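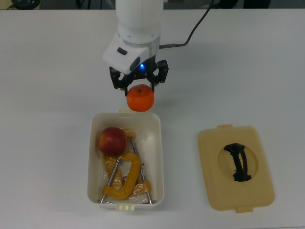
# Pleltov: Does the Order of Fruit Matter?

Project report, Cesovthorpe College robotics lab, January 11, 2020

When we started Pleltov back in April, we had a much bigger plan (a whole kitchen table, if you can believe it!), and our supervisor very kindly talked us down to two pieces of fruit and one box. We're glad of it now. The question that was left is small, but we grew fond of it: if a robot arm learns to put an apple and a mandarin into a box by copying people, does it matter whether the people always start with the same fruit?

## How we collected the demonstrations

We recorded 273 demonstrations, all of them moving both fruits into the white box, one at a time. The yellow clamps stayed in the box throughout, because we wanted the arm to deal with a box that already had things in it, and the lid lay on the table beside it. Between demonstrations we moved the fruit by hand to a new spot, following a list of positions we had drawn up beforehand so that our own habits wouldn't creep in.

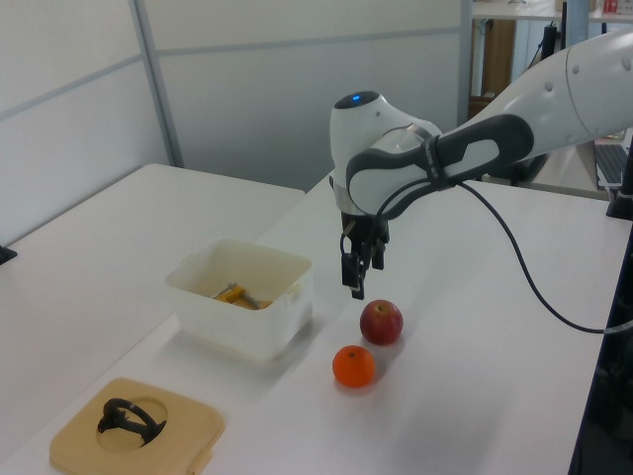
One set of demonstrations was strictly apple first. In the other set the person at the controls picked whichever fruit they liked, and we wrote the choice down in a shared sheet. We trained the same small network, which we call Jellach, on each set separately and changed nothing else between the two.
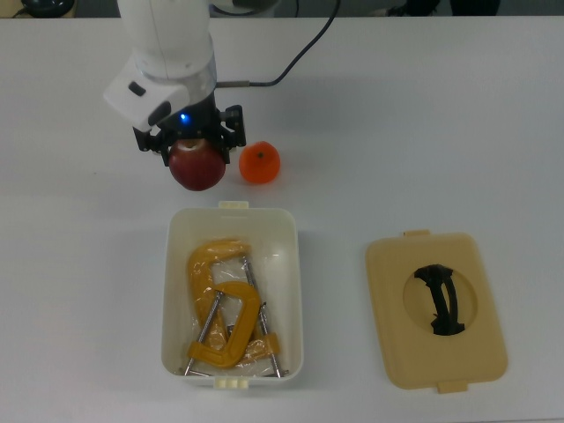 *Figure 1. Apple in the gripper, mandarin still on the table.*

## What we found

Each version got 20 test runs. The apple-first version finished 17 of them, and the mixed version finished 12, which surprised those of us who had bet on variety. Reading through our notes, we saw that the mixed version often hovered between the two fruits as though it couldn't make up its mind, and four of its eight failures ended that way, with the time limit running out before anything was picked up. 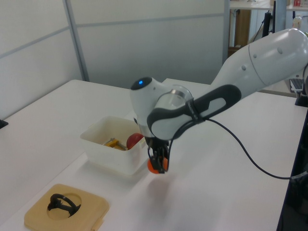

The second pick gave less trouble than we had feared for both versions. Once the first fruit was in the box there was only one sensible thing left to reach for, and most of the remaining failures were plain bad grasps where the fruit rolled off to the side.

We'd love to say this settles the matter, but 20 runs is a small number and we only tried one network. The next group could give the mixed version a hint about which fruit to take first and see whether the hovering goes away. Our position list and scoring sheet are in the Hughes folder on the lab drive.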